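Economía doméstica y tiempo - Apuntes del tema 4
El trabajo que no sale en la nómina

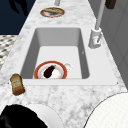

Empezamos con la pregunta de siempre: ¿cuánto vale una hora de trabajo en casa? La respuesta corta es que depende de quién la haga. Si la hace una empresa de limpieza, entra en el PIB. Si la hace usted un lunes a las once de la noche, entra en la categoría de «ya estaba hecho cuando me levanté».

Dos métodos de valoración (entran los dos, no pregunten):

Coste de reemplazo. Se calcula lo que costaría contratar a alguien para cada tarea. El problema es que nadie contrata a una persona para acordarse de que falta detergente, y esa tarea se queda en cero.

Coste de oportunidad. Se calcula lo que esa persona habría ganado en su empleo. Lleva a la conclusión algo incómoda de que los platos fregados por una notaria valen más que los míos. Quedan igual de limpios, o eso quiero creer.

Caso Oltura. Trabajamos con los diarios de tiempo de 92 hogares, 244 páginas que conviene leer con café. Los encuestados anotaban lo que hacían cada diez minutos. Fíjense en las tareas simultáneas: cocinar mientras se vigilan deberes aparece casi siempre como «cocinar». En las parejas, además, la suma de los porcentajes declarados supera a menudo el 100 - fenómeno que la aritmética no explica y la convivencia sí.

Para la próxima sesión: leer el capítulo de Platholm sobre carga mental (el apéndice no entra) y llevar un diario propio de dos días, uno laborable y otro festivo. Máximo dos folios. «Descansar» se admite como actividad, pero hay que poner la hora de inicio y la de fin.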